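Budgeting for a second set of hand-held grippers – what am I missing?

Equipment & Purchasing > Data collection hardware
Replies: 7

Nivaldo Lacerda
Hi all, long-time reader, finally have money to argue about! We do manipulation demos with hand-held grippers on a tabletop, mostly office stuff: paper, magazines, folders, desktop organizers. Two-handed tasks, one gripper per hand. I love this work and I've been given the go-ahead to plan a second station for October, so now I have to turn "more of the same please" into a spreadsheet.

Where I've got to:

Grippers, one pair, Oditz kit: $885
Spare finger pads, one bag: $111
Table, brackets, carpet, lighting: already have
Cables and strain relief: blank
Props: blank

The choice I keep going back and forth on is wired or wireless. We run wired now. Satura has a battery version that costs more, and I can't tell if I want it for good reasons or just because it's new. A typical two-handed setup with the magazine and the blue file organizer:

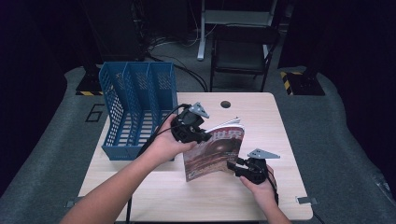

Graciela Yáñez
Stay wired for the second station and put the difference into spares. We bought a battery pair for our Cáceres site and I was thrilled for the first couple of weeks – no cable to think about, you can walk right around the table! Then we got into a rhythm of charging, swapping, losing a session when somebody forgot, and the purchase price stopped being the real price. You need extra batteries, a charger and somewhere to keep both. None of it was in my quote.

bracketbill
Disagree with Graciela a little. Cables aren't free either. They hang over the near edge of the table, they get between your wrist and whatever you're picking up, and people start moving in a funny way to protect them. You get that habit in every recording. If most of your tasks are two-handed I'd at least price one battery pair and see how it feels.

Nivaldo Lacerda
Both useful, thank you! Bill, you're right about the habit. I catch myself doing a little sideways flick with my left wrist that has no purpose except keeping the cable behind me. Graciela, what did you end up spending on batteries? Even a ballpark.

Graciela Yáñez
I'd have to dig out the invoice and it was a different model, so don't plan on my number. Ask Satura to quote with two batteries per handle and the charger included. If they won't put it on one line, add it yourself.

And please look at your pads line again. One bag won't last if you're doing paper all day.

Nivaldo Lacerda
OK, pads. I've been treating them as a small purchase and I'm starting to think they should be a line for the whole year. A bag from Porent has 10 in it, and with two pads per gripper and two grippers per station, that's 4 pads every time we refresh one station completely. So a bag is two and a half refreshes. For two stations it's gone almost immediately! The surface gets scuffed, the lower edge goes ragged, and you end up with little bits sticking out at the corner like the one on the left finger:

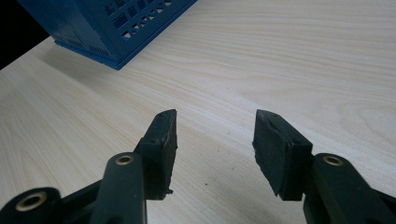 We keep using them past the point where I'd call them good, and I know why: the bag is in a drawer with my name on it and people don't like to ask. So there's a process fix as well as a money fix. I'm going to put the spares out on the shelf and write down when each set gets changed, which will also give me a real number for next year.

For the draft I've gone from one bag to 4 bags, $444. It looks like a lot next to a pair of grippers at $885, but I'd sooner defend it now than beg for it in the middle of a project.

oldpaperhand
Four bags seems heavy to me. Have you tried buying sheet material and cutting your own? We cut ours with a knife and a steel ruler and they come out fine.

bracketbill
Cutting your own is OK for grabbing boxes. For lifting the edge of a magazine I wouldn't, you want both fingers the same thickness or one side touches early and shoves the page. Ask me how much tape I've used trying to correct that.

Also, add a line for the magazines themselves. Glossy covers curl and then you're collecting data on curled magazines only. Buy a mix and rotate them.

Nivaldo Lacerda
Props line added! I hadn't thought of the magazines as something that wears, but of course they do. They're also one of the more interesting things we pick up – thin, floppy, shiny, and the approach is different every time depending on which side is facing you.
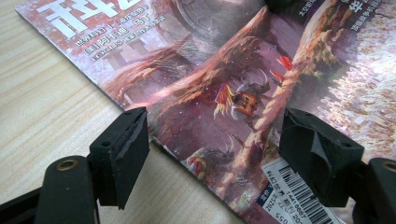 Open fingers at the edge of the magazine, left pad over the table, right pad over the cover by the barcode sticker.

Current plan: one wired Oditz pair, 4 bags of pads, cables and strain relief priced properly, and a stack of assorted magazines. I'll get the Satura quote done Graciela's way, batteries and charger on the same line, and keep it as an option for later in the year. Bill, if you still have the part number for the strain relief clips you use, could you post it? I'm filling in the cable line tonight.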